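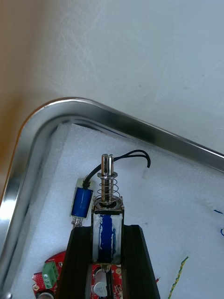 Nostura Parts Trays: Data Card

Version 3
Last edited Oct 3, 2022
Maintainer: Amedeo Mazza

Summary

Nostura is a set of images and part records covering small electromechanical components stored in foam-lined stainless steel trays. The current release deals mainly with push-pull solenoids. Relays and terminal blocks are in a separate release named Cetik and are not mixed in here.

Contents

parts.csv has one row per physical part
trays.csv has one row per tray, with the lining type
images/ holds the image files, grouped by tray
notes/ holds free text from the bench, unedited

The release covers 11 trays. Tray numbers follow the labels used in the Ruvholm store room and have gaps.

Part classes

solenoid_large: open rectangular metal frame, coil with blue insulation, plunger with a slotted tip, compression spring on the plunger shaft between the top plate and a collar.

solenoid_small: compact metal frame, blue coil, short plunger.

other: anything that fits neither class. Check notes/ before using these rows.

Size class is assigned from the frame, never from the plunger. A plunger can slide in the frame, so overall length is not a stable measurement.

Fields in parts.csv

part_id: string, unique across the release
tray_id: string, matches trays.csv
class: one of the values listed under Part classes
frame_mm: longest side of the frame, measured with calipers
spring: yes, no or unknown
pose: upright, lying, leaning or unknown
remark: free text, often empty

Pose describes the part as it appears in the image. It is not a storage instruction. When a part touches another object and tilts, use leaning even if the tilt is slight.

Tray handling

Keep the foam sheet flat against the tray floor. Lift parts by the frame. Do not pull on the spring or the collar. Loose washers go in the Costa box, with the tray number written on the bag. Trays hold 40 parts at most.

Known problems

Polished rims produce long highlights that edge detectors pick up as object boundaries. Mask the rim before running any contour step.

White foam has a fuzzy texture and loses detail in overexposed images. Exposure was not corrected.

Two rows in parts.csv share a remark that was pasted by mistake. The measurements in those rows are correct.

Coil voltage is not recorded. Many of the parts had no legible marking, and guessing from coil color gives wrong results.

Changes

Version 3: pose value "leaning" added, spring field made mandatory.
Version 2: frame_mm remeasured in March for all large solenoids.

Corrections go to Amedeo Mazza with the part_id and the tray_id.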